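Work and Automation, Unit 4: When the task is taught by hand

Handout for the October group. Please read before the seminar and bring your own notes from your workplace visit.

1. What we finished last time

In the previous unit we spoke about machines that are programmed. An engineer writes down the positions, the machine repeats them, and the worker stands beside it and feeds it, or clears it when it stops. The knowledge of the worker enters the machine only indirectly, if the engineer was polite enough to ask. I gave the packing line at Gasano as the case, where Haziq Lubis had been a shift leader for many years and was asked one question during the whole installation, about the height of the stool.

This unit is about a different arrangement. The worker performs the task with a tool similar to the hand of the robot, the movement is recorded, and a program learns from many such recordings. For the people at the workplace this changes several things at once, and it is good to keep them separate.

2. The case: tray and bowl work at Stodberg

Stodberg prepares meals for canteens and for two hospitals. The part of the work that interests us is the laying of trays and the handling of bowls after it. It is light work, but it is repeated all day, and the wrists suffer. The company Skeveo was hired to collect demonstrations of this work and later to deliver an arm for one station. The demonstrations are made by the kitchen's own staff, at a table set apart from the kitchen.

The person doing the demonstration holds one gripper in each hand and does with them what the fingers would normally do: take hold of a bowl by its rim, move it to the tray, let it go, bring it back. 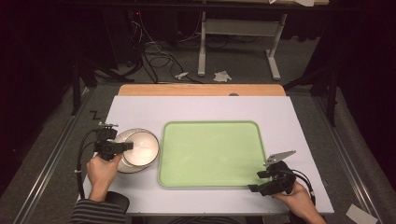 In the first month 481 demonstrations were recorded, and of them 399 were kept. The others were rejected by the reviewer at Skeveo, mostly for hesitation in the middle of a movement. By the end of the period the number kept had reached 3687. These numbers are from the internal report which Ratih Mandagi, who was responsible for the schedule at Stodberg, allowed me to use in this course.

3. Who demonstrates?

At the beginning the management proposed the quickest workers. Ratih did not agree. She said the quickest people throw a little, they let the bowl slide the last centimetre and they know it will stop, and a machine which copies this will break bowls. She chose instead persons who are steady. One of them was Aiman Tarigan, who had been in the kitchen only a short time and was a little ashamed of being slow.

So a quality that was a disadvantage on the line became an advantage at the recording table. Students often find this a pleasant story. I ask you to read it also from the other side. Syahrul Sembiring, the fastest in his shift, told me that he understood the decision but that he felt "put away". His speed had been his standing among colleagues, and here was a room where it counted as a fault.

4. What the hands have to learn first

We usually say that the robot learns from the human. In the first weeks it is also true in the opposite direction. With the grippers you have two fingers on each side and no feeling in the skin. A worker who never thought about how she picks up a bowl must now decide where one finger goes inside the rim and where the other goes outside, and how hard to close. Several people told me that they became tired in the head, while before they had been tired in the arms.

Liette Gill kept a small diary of her first sessions. She writes that a shiny bowl was harder than she expected, and that she talked to it. After two weeks she writes that at home she took a cup from the shelf with two fingers and noticed it only afterwards.
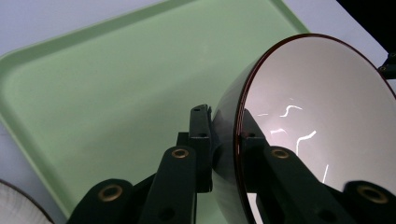
The word "deskilling", which we met in Unit 2, does not fit very well to this. Liette acquired a skill. But it is a strange one, for it has a value only while recordings are needed. When Skeveo has enough of them, there is no other kitchen where she can sell it, unless the kitchen is also buying an arm. Please keep this in mind when you read that automation "creates new roles". Ask how long the role lasts, and whether it is written in the contract.

5. Pay, time and ownership

Three points were discussed at Stodberg before the project began, and only the first was solved properly.

Pay. Hours at the recording table are paid like kitchen hours, with a small addition. The rejected demonstrations are paid too. In the first draft they were not, and Ratih refused to send people under this condition.

Time. A session is limited to the part of the morning before ten o'clock, with a break. In practice it was sometimes longer — the reviewer wanted "only a few more".

Ownership. The recordings belong to Skeveo. The workers signed a paper, but Aiman said he thought it was about insurance. If the same recordings are used to sell an arm to another customer, Stodberg's workers receive nothing from it. Rahman, the second firm we will compare in Unit 5, made a different agreement, where the staff are informed of every new use.

6. For the seminar

Think of one task at your workplace which you do well without being able to explain it. Write half a page about what would be recorded if you did it with grippers, and what would be lost. Do not choose a computer task.

Discuss in pairs the position of Syahrul. What could the shift leader have offered him during the recording period?

Reading: the Stodberg report, sections 1 and 3 (paper copies are in the folder by the door). The second part of Liette's diary will be given out in the seminar, and I ask you not to copy it further.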